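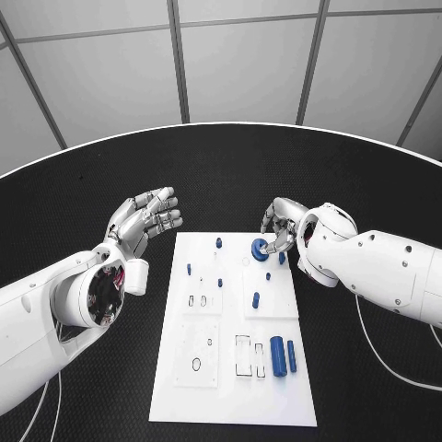
Can robots do the chores yet?

Readers keep asking when a machine will empty the dishwasher. After a morning at Plendia, our answer is not soon, though the shop floor may get there first.

Plendia works on two-armed robots with five-fingered hands, and much of its practice is done on a plain white board with blue pegs and cylinders. It looks like a toddler's toy. A peg has to be picked up, turned the right way and put where it belongs, and a lot of factory work comes down to the same few moves.

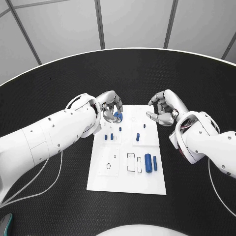
The left hand holds a blue part over the board at Plendia.

The team has logged 3,744 tries at the board so far. Pegs standing upright go best. Parts lying on their sides are harder, as the fingers have to get under an edge first. Bunico, which packs small hardware, wants to test 2 of the robots on its kitting line in May.

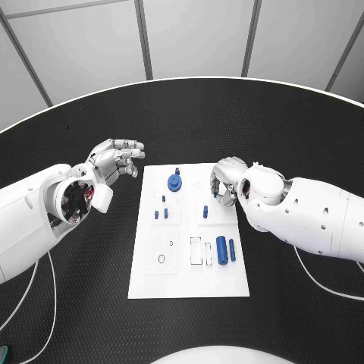
Homes are a different matter. A kitchen drawer is never laid out the same way twice, and forks are shiny, thin and stacked on top of each other. Plendia has no home product planned. Bunico's test will cover 1,000 kits, and we will print the results when we get them.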